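How to Set Up a Pretend Bakery Counter
By Maximiliano Quintana
Posted August 17, 2020

A play bakery has one advantage over a real one, which is that the stock never goes stale. It has every other problem. Things get put in the wrong place, the customers are rude and the day's takings come to 2 buttons and a bus ticket. I have been laying out versions of this counter since February and have settled on an arrangement that takes 10 minutes to put up and survives contact with most children.

What you need

A green tablecloth
A dark cloth for behind the table, if you have one
A rectangular woven basket with low, sloping sides
A large bowl
A round plate with a bit of a rim
Toy cakes, a donut or two and anything else that looks baked

Step one: cloth first

Put the tablecloth down before you unpack anything. I mention it because I have done it the other way round and had to persuade a layer cake to hover. Let it hang over the front, where it will hide the box everything came in. Green suits a bakery better than you'd expect, as hardly any cake is green and what there is tends to be left till last. The dark cloth goes up behind. It shuts out the bookcase and makes even a plastic bun look as if it costs too much.
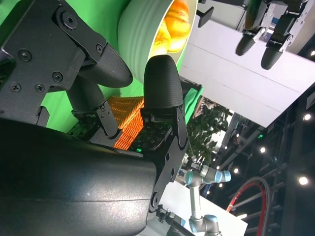
Creases don't matter much at the back. On the table they do, because a round plate on a ruck of cloth will rock every time a customer leans in, and they all lean in.

Step two: place the big pieces

The basket goes in the middle, towards the back, long side facing the customer. The bowl goes in front of it and a little to the left. The plate goes on the right, close enough that the shopkeeper can reach it without standing on the stock. Leave the front edge of the table clear for money, elbows and complaints.

Step three: put everything in the bowl

The bowl is your kitchen. All the baking starts there in a heap, and the shopkeeper moves it to the basket or the plate one piece at a time. Children will do this with great seriousness for far longer than they will spend putting away their own shoes.
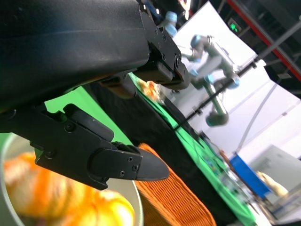
Can I use real bread instead of toys?
It works for one short session, but crumbs get into the weave of the basket and you will be picking them out with a cocktail stick. Keep real bread for the tea afterwards.

Step four: fill the basket from one end

Cakes go in the basket. Start at the left and work along, tall slices behind and flat ones by the front rim where they can be seen. Anything with a cherry on top should stand upright, cherry showing. It is the only advertising you have.

Donuts go on the plate. I tried them in the basket and my regular customer, who is five, told me that Bălan's on the corner would never do that. I went and looked. She was right.

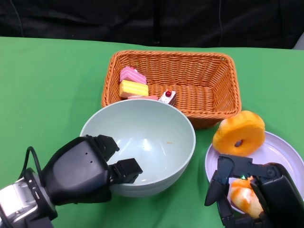 Cakes in the left of the basket, donut on the plate, bowl empty.

Step five: tip the bowl

Before you open, tilt the bowl and have a proper look inside. Small pieces sit at the bottom and go unnoticed until closing time, when there are tears. Tip it over the table and let the shopkeeper do the checking. If there is overflow, a second pastry can share the plate with the ring donut. 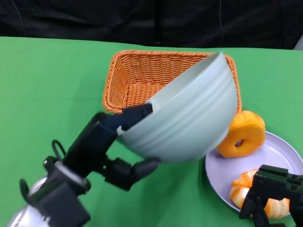

Tipping the bowl, with the ring donut and a second pastry on the plate.

Packing up

Take the plate off first, then lift the food out of the basket by hand and put it back in the bowl. Bowl into box, basket on top, cloths folded over the lot. Check under the table before you shut the lid. Ours has been missing an éclair since we played at my sister's in Stonell, and she maintains she has never seen it.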